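Section 5. Setting Up the Simulated Counter and Checking Reach

5.1 Before you start

This section covers the simulated kitchen counter used to check the Tekudov arm before it is mounted on the real bench. Complete Section 4 (joint limits and tool offset) first. The simulator reads the joint limits from the same file as the controller, so an error left over from Section 4 will carry through every step that follows.

You need:

The Irberg simulator, installed and able to open its default room
The arm model and gripper model from the shared build folder
The tape measurements of your own bench, in millimeters
A copy of the reach sheet (Appendix B)

The real arm can stay powered off for all of Section 5.

CAUTION: If the controller is connected to the same network as the simulator computer, disconnect it. Version 7 of the bridge sends simulated joint targets to any controller it finds.

5.2 Load the room

1. Open the simulator and load the room file "counter_L".
2. Wait until the status line reads READY. On older computers the wall and wood textures load last. Do not start the physics while they are loading.
3. Open the Bench panel and enter the height, depth and length of your main counter.
4. Enter the height of the second counter separately. The two are stored as separate bodies and do not follow each other.
5. Press Apply, then Save As. Use a new name. The default room is shared by everyone in the workshop and is write-protected.

Note: The cabinets are fixed bodies with collision turned on. The handles are part of the collision shape. If your bench has no handles, clear the Handles box in the Bench panel, or the elbow check in 5.4 will report contacts that cannot occur on your bench.

5.3 Place the arm

1. In the Models panel, select the arm and press Insert. It appears at the room origin, on the floor.
2. Drag the base to the front of the main counter. Set its rotation so that the zero mark faces the counter.
3. Enter the base offset from your reach sheet. The clearance between the base and the cabinet face must be at least 80 mm.
4. Attach the gripper. Select the tool flange first and the gripper second. In the reverse order the simulator attaches the arm to the gripper, and the whole model drops when physics starts.
5. Press Home. All joints should move to the home values from Section 4 and stop without oscillation.

If the arm shakes at home, lower the joint stiffness in steps of 5 until it is still. Record the final value on the reach sheet.

5.4 Place the objects and run the hover check

The hover check moves the gripper to a point over the target object and holds it there. It tests reach, elbow clearance and tool offset together. It does not close the gripper.

1. From the Objects panel, add the cutting board to the main counter.
2. Add the small green package and place it on the board.
3. Add the bowl and the potted plant toward the wall. Both are obstacles for this check and should not be moved once the check has started.
4. Select the package and press Set Target.
5. Set the hover height to 80 mm above the top of the target.
6. Press Run Hover. The arm leaves home, bends at the elbow and stops over the target.
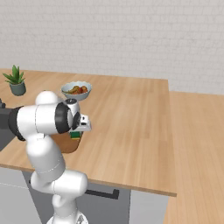
7. When the arm has stopped, open the Contacts list. It must be empty except for objects resting on the counter or on the board.
8. Read the position error in the status line. Up to 5 mm is acceptable. Above that, repeat the tool offset procedure in Section 4.
9. Orbit the view to the side of the arm and check the gap between the lower links and the counter edge. A view from the front can hide this gap.
10. Press Home and repeat the check with the package at each corner of the board.

Note: Large joint caps can cover objects behind them in the default view. Before reporting a collision with the bowl, change the view and read the Contacts list. Brahim Lamrani has added a top view under the V key for this purpose.

CAUTION: Do not raise the contact tolerance to clear a failed check. The same tolerance is exported with the path and will be applied on the real bench.

5.5 Common faults

Arm stops short of the target.
The target is outside the reach envelope, or the base offset was entered in centimeters. Check the units first.

Gripper is over the target but rotated.
The wrist zero is wrong. Return to Section 4, step 7.

Package slides off the board when physics starts.
The package was placed slightly inside the board and is pushed out. Raise it by 5 mm and let it settle.

Elbow contact with the counter edge.
Select "elbow out" in the Posture menu and run the check again. If contact remains, move the base away from the cabinet and update the reach sheet.

Simulation runs slower than real time.
Reduce the solver iterations to 32. Lower values make the package jitter.

5.6 Save and hand over

1. Save the room and export the path as a plain text file.
2. Put both files in the build folder under your own name.
3. Fill in the reach sheet and have a second member sign it. Keisha Tillman and Taha Sqalli are approved to sign for the Tekudov arm.
4. Close the simulator before reconnecting the controller.

Continue with Section 6, Mounting the Base Plate.

Section 5 revised 25 October 2022, O. Maksymiv. Added the elbow posture setting and corrected the order of selection in 5.3.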